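Manport Community Pantry and Seed Library
Progress report to the Votine Fund
Reporting period: March to October

Summary

The grant pays for two things at Manport: the weekly food pantry and the seed library that runs out of the same hall. Both are open and both are on budget. The pantry has been busier than we planned for. The seed library started late and is still short of local bean and squash varieties. We are asking to move a small amount between budget lines, and the details are near the end.

Pantry

We gave out 1312 hampers in the period. The busiest month was August, when the cannery at Quezada cut its second shift and families from that side of the harbour began coming across. We now open at 9 a.m. instead of 10, which has shortened the line outside but makes for an early start on the bread run.

Fresh produce is still the weak spot. Drosel Orchards sends apples and pears when it has seconds, and from June we had greens from the school garden. Between those two sources there are gaps of a week or more when the hampers go out with tinned vegetables only. We have asked the regional food bank for a standing order of carrots and onions and are waiting for an answer.

The walk-in cooler was serviced in May. The door seal was replaced and the compressor is holding temperature. The repair came in under the quote and the balance went to shelving. 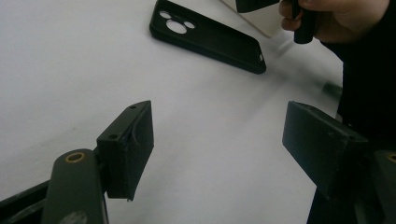 Seed library

The seed library opened in April, a month behind schedule. The delay was in the cabinet, which arrived with the wrong drawer runners and had to go back. Once it was in place, sign-up was quick. We have 162 members, most of them from Manport itself and a smaller number from the farms along the Votine road.

Members take what they need in spring and are asked to bring seed back in fall. Returns so far are good for lettuce, peas and calendula. Tomatoes are coming in now. Very little squash has come back, and some of what has been returned was grown beside other varieties, so we have labelled it as mixed and put it in its own drawer. It will still grow something people can eat.

We ran 8 evening workshops. The sessions on saving tomato seed and on storing root vegetables were full. The one on soil testing drew a small group and we would not repeat it in the same form. Several people asked for a daytime session for parents with young children, and we have pencilled one in for February.
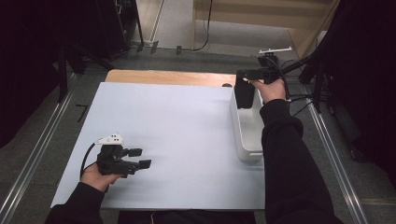 White board and bin on the table, with a gripper in each hand.

Germination testing began in September. We test a sample from each returned batch on damp paper and discard anything that sprouts poorly. Peas and calendula passed easily. One batch of onion seed failed and was composted. Onion seed does not keep well, and next year we will ask members to return it the same season or not at all.

What has not gone to plan

The delivery van was off the road for three weeks in July with a cracked radiator. Drivers used their own cars and we paid mileage, which put the transport line over. We also lost our Quezada drop-off point when the church hall there closed for roof work. People have been collecting from the Manport hall in the meantime, and for those without a car that is a long bus ride. The hall expects to reopen in the new year.

The multilingual growing guide is drafted in English and French. The other translations are behind, and we would like to carry that money over.

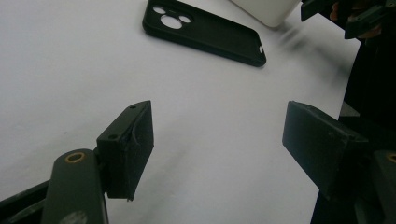
BUDGET AND NEXT STEPS

Spending is within the total award. Transport is over and printing is under, and we ask the Fund to approve a transfer from printing to transport to cover the July mileage. No other changes are requested.

Work planned for the next period:

Reopen the Quezada drop-off once the hall is available.

Finish germination testing and pack seed for spring by the end of January.

Buy bean and squash seed from regional growers to fill the empty drawers.

Confirm the produce order with the food bank, or find another supplier for the winter months.

Receipts for the cooler repair, shelving and cabinet are attached, along with the mileage sheets for July. The next report is due in April.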